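FOR IMMEDIATE RELEASE
January 16, 2021

Loseo Opens Its Clothing Repair Counter in Hurnach

Hi, it's me again, the person behind Loseo! I've been mending clothes by mail since November, and I'm so happy to tell you that we now have a real counter you can walk up to, on the ground floor of the old Skotstead building in Hurnach.

Bring us your split seams, your missing buttons, the shirt you love with the elbow gone. Simple repairs start at 10 dollars and most will be ready in four days. Linings and zippers take longer — I'd rather tell you that now than have you standing there on a Friday night with a party to get to.
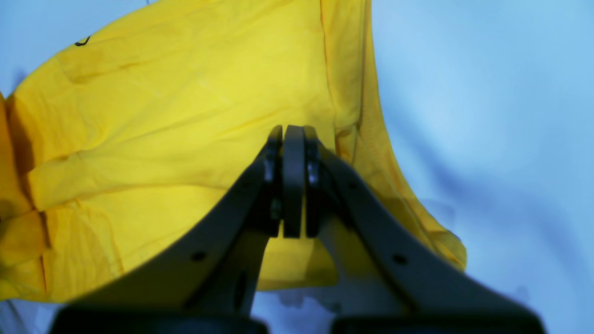
Bright yellow cloth, wrinkles and all.

We're also starting the Rashti Shelf, which I've wanted to do forever. Drop off clean clothes you're done with, even if they need a stitch or two, and we'll fix them up and put them out for anyone to take (no forms, no charge). Kids' coats and work shirts are what we need most right now.

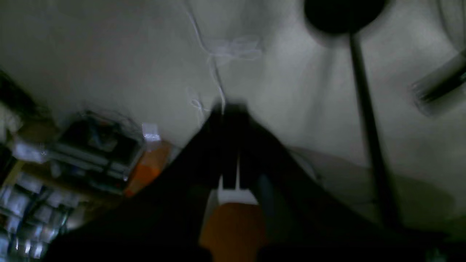

The counter is open Tuesday through Saturday until 4 p.m., and we're letting in two customers at a time, so please wear a mask and be patient with the line. If you'd rather not come in, the mail service is still running just like before, same prices and same hands doing the sewing.

Reporters and local bloggers are welcome to stop by any morning we're open. Write to the Loseo front desk first and I'll put the kettle on!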